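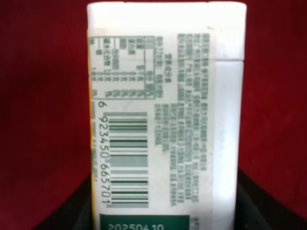
Illura shelf-check recordings, Flemham packing room

README, second version, updated in March

Hi! If you got this folder from me or from Wilfredo, read this before you open anything. If you got it from somebody else, please read it anyway, and then drop me a line so I know who has it. I'm Princess Manalastas. I worked the check-in table at Flemham before we had the arm, and these days I look after the arm's recordings, which means I still work the check-in table, only with more folders.

What's in here

341 recordings of a robot arm handling grocery items on a table, plus the notes we wrote while it did. Each recording is one attempt at one job: go to an item, look at it, pick it up or turn it, put it down. Some go well and some go badly, and I kept both kinds (please don't delete the bad ones, people keep offering to).

Every recording has a wrist view, a table view and a text file with the same number. The text file has the task as we typed it, the name of whoever was on shift if they agreed to that, and a line or two of comments. My comments are long. Wilfredo's say things like "ok" and "not ok, see me."

There's also a subfolder called first100. Those are the first 100 recordings we made, back when we were still moving the lamps every day, and the light jumps all over the place. Use them if you want variety, leave them out if you want your numbers to look nice.

Why we did this

Flemham is a small import food warehouse. Cases come in, we open them, we check a sample of the items by hand, and we send them on to shops. Checking means finding the barcode, finding the date code, comparing both with the paperwork and looking for dents and scuffs. It's easy work for the first hour. By the fourth hour your neck hurts and you start seeing the digits you expect to see.

When Skernard bought the building lease and the shelving with it, they wanted to know whether part of the checking could go to a machine. We had a long meeting about it, with sandwiches. My own view at the time was that I'd hate it. My view now is mixed, and I'll get to that further down.

How the arm looks at things

The camera near the gripper sees what your eyes would see if you leaned way in, and that took me a while to get used to, because a person checking a tub picks it up and rolls it around until the words are the right way up. The arm can leave it standing. On this one the nutrition table and the small green text run sideways, and so does the barcode number, 6 923450 665701, so anything you train to read labels has to cope with type lying on its side.

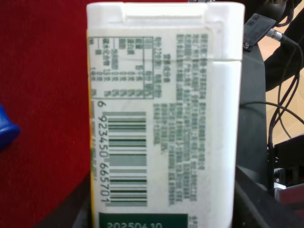

Date codes are the part of the job I cared about most, so they get their own field in the text files. I typed them in by hand for every item where I could read one. A lot of the trouble is simply where they sit on the pack: the green band with the white digits is down near the bottom of the label, running out of the wrist view, while the barcode below the nutrition table is comfortably in. When the band is partly out of view like that, I marked the field "partial" and still typed what I could make out. If you're scoring a reader, score partial ones separately, or you'll be blaming your software for our camera height.

Small green ingredients text I did not type in. It's blurry at that distance and I have a life.

What changed for us

I promised Skernard I'd write this part straight, so here goes.

The good bit is the bending. We used to check standing up, head down, item after item, and now the person at the table spends more of the shift looking at a screen at eye level and walking over when the arm gets something wrong. My neck is better. Wilfredo Lumbao, who has checked cans and cartons for longer than I've had a driver's license, says his is the same but his knees are worse from all the walking, so call it a draw.

The bad bit is the rhythm. When you check by hand you set your own pace. You slow down for the fiddly items and you chat through the easy ones. With the arm running, the pace is the arm's, and the chatting happens in the gaps it leaves you, which are never quite long enough for a story. We asked for a pause button that anyone can press for any reason without writing it down. We got it! I would ask for that first if I were you, before you ask for anything else.

Then there's the question of who knows things. Wilfredo can tell from how a lid sits that a case has been stacked wrong. That doesn't go into a barcode field. We added a free comment box called "something off" so that kind of knowledge had somewhere to land, and I'd say it's the most useful column in the whole set. It's also the messiest. There's Tagalog in it, there's English, there's one grocery list of mine that I left in by mistake and then got fond of.

Hours didn't get cut at our table during the recording. I can't speak for other sites and I won't pretend to.

Items and table setup

We kept the table plain on purpose. A red cloth, a light wall behind it, things set down with plenty of room between them. New people always wanted to crowd the items together to save time, and then the gripper would nudge a neighbor and we'd have to start over.

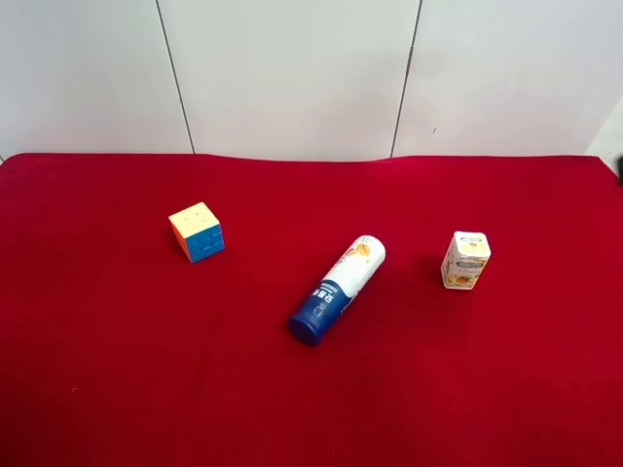

Spacing is written down in the notes as "wide," "normal" or "tight," judged by eye by whoever was on shift. Don't read too much into the difference between wide and normal. Tight is really tight, though.

We mixed shapes too: boxes that stand up, tubes that like to lie down, tubs, plus a few things that have nothing to do with food. A round package on its side is a different problem from a box, and I wanted the arm to meet both in the same session, because a real delivery never sorts itself by shape for you. Where a package has both a picture side and a text side, we tried to turn it between recordings, but I know we forgot sometimes. If the comment says "same side again, sorry," that was me.

Labels and how far to trust them

Each recording is marked "done," "not done" or "argue." Argue means Wilfredo and I disagreed. We each marked a batch of 100 without looking at the other's answers, and then compared over coffee, and that's where most of the argue marks come from. Usually it was about whether an item put down crooked counts as put down. He says no. I say the shelf doesn't care. We left them as argue so you can decide for yourself.

The 2 recordings with no text file are real recordings, I just lost the notes. Treat them as unlabeled.

Tools

Everything was logged with Hadgu, our in-house logging script. It's old and it's slow and it names folders by shift, so a Saturday shift that ran past midnight is split in half. I've stitched the ones I noticed.

Please don't

Please don't use this to rate workers. The comment files show who was on shift and how often they stepped in, and stepping in is the job. Somebody at a sister site wanted to turn it into a league table and I said no, loudly, so I'm saying it in writing too. Strip the names first if you pass the files on.

Please don't use it to claim the arm can do goods check-in alone, either. It handled items from a tidy table with a person a few steps away.

Known problems

Glare on white plastic. The tops of pale tubs wash out to nothing under our brighter lamp, so if you need the edge of a lid, skip anything marked "lamp B."

Most of the label text is Chinese. I don't read it, so wherever a comment names a product in Chinese, a coworker supplied the name and I copied it over. Corrections are very welcome.

Sharing

Free to use inside Skernard sites. Outside, ask me first and tell me what it's for; I answer faster in the mornings, before the cases come in. Corrections to the text files go to Wilfredo, who will say "ok" and then fix them the same day.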